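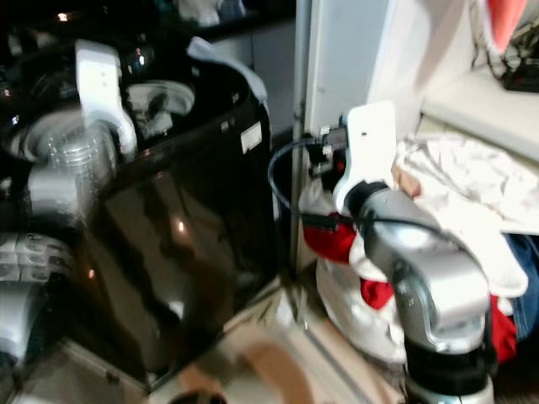 4 min read

Marnent Laundry Kit, two-arm version

Loads a washer from a pile of clothes. Two arms, two grippers, one controller, software license included. Sold as a kit, you bring the washer. Now shipping with the January software, which is the one you want. If you're on the older build, update before you call us.

Who it's for: research groups, small laundry rooms, appliance test labs. Not a home product yet. We get asked that a lot and the answer hasn't changed.

What it does
Picks from a mixed pile, passes a piece from one gripper to the other when it needs to, drops it in the drum. Works best with top loaders, that's what we tune on. Front loaders are supported but you'll spend more time on setup, and the door seal is a pain. Sheets are slow. Socks fine. Anything with long straps, expect a retry or two.

What it doesn't do: sort by color, check pockets, measure detergent. Pocket checking is on the list. No date.

In the box
Two arms with grippers
Controller, Foka 2 series
Head camera and mount
Cable set, plus 16 cable clips (use them all)
Spare finger pads
Printed quick start, full manual is a download

Not in the box: stand or base. Most customers build their own or buy the Nedislow cart, which bolts straight on with the adapter plate. Plate is extra, ask for it when you order becuase it ships from a different warehouse.

Setup
Plan on an afternoon. Mount the arms, run the cables, power up, then the calibration routine, 15 minutes if nobody bumps the base. Then you teach it the drum opening. Jog one gripper to the rim, save the point, go round the rim, save again. Software does the rest. Do it with the lid open all the way, where it'll be during loading. Sounds obvious. Our most common support ticket.

Put the pile next to the machine at a height both arms reach. A low shelf or a bench is good. Floor piles work but the arms have to bend a long way down and cycle time suffers.

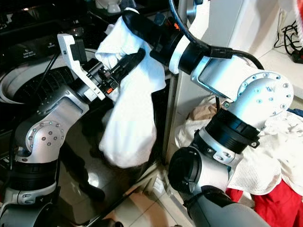
Can one arm do the job if the other is down for service?
Single-arm mode is included and handles most small items, but large pieces like bath towels and sheets need both arms, so sort those out of the pile first.

Handoffs
The big change in the January build. Old version let go too early on thin fabric and you'd find a T-shirt on the floor. New version waits for grip force on the second hand before the first one opens. Slower per handoff, fewer drops. Danai Karagiannis on our test team ran 200 mixed pieces through both builds and won't go back to the old one. You can still tune the wait under Grip > Transfer if you're in a rush. We leave it at default.

Tangles are still tangles. If two pieces come up together the kit can lift and shake once, then try again from a different spot. After the third try it stops and beeps. Beep volume is adjustable, finally.
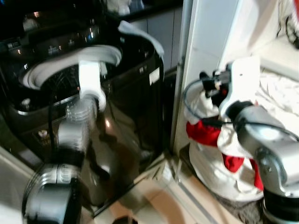 You can also tell it to just load both pieces and move on. Setting's called Accept Multiples. Off by default, most people turn it on inside a week.

Cables
Leave slack at the wrist. Too tight and the arm faults out near full reach, too loose and it catches on the lid. The manual has a page on this, page 206, read it before you clip anything down.

Care
Wipe the fingers weekly. Lint builds up and grip goes soft. Change pads when the texture's gone smooth. Keep water off the joints, they are splash resistant and thats all they are.

What customers say
"Took us longer to clear the space than to get it loading. Support answered the same morning." Ye-rin Jeon, Châu test laundry

Ordering
Quote only, no cart checkout. Send us washer model, drum height from the floor, and which side the pile will be on. Left and right layouts use different cable lengths, so get that one right please. Training call is included, second call is billed. Returns accepted on unopened kits, opened ones we repair or swap.

Spare pads and clips can be ordered without a quote, see Parts.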